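Lurkstead lab teaches robot arm table chores from hand-held grippers

January 11, 2022

LURKSTEAD - A small team at Ortner says it got a robot arm to clear and set a table without anyone ever driving the arm. People did the chores themselves, holding grippers with a camera on them, and the software learned from the recordings.

The project is called Rarkex. It took 900 recordings, done by 3 people over 9 days in October. Then the trained program went onto a regular arm and was given dishes it hadnt seen before.

Result: 36 tries, all but three finished. Misses were all on thin plates, says Margareta Coman, who ran the tests.

"The fingers wear out faster than we do," Coman said. "Foam goes first. We change it and keep going."

Older method needs a person steering the robot by remote, slow work. Svenja Hämmerli, who wrote the training code, said a new recording takes seconds and teh robot can stay switched off.

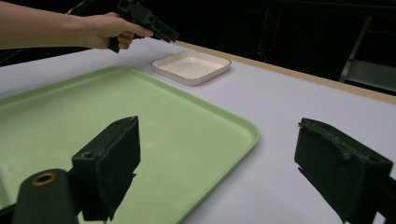

A hand-held gripper over the table at Ortner, near a small white dish and a green tray.

Next up are tasks for two hands - folding, pouring. Paper is out for review. Code to follow, no date yet.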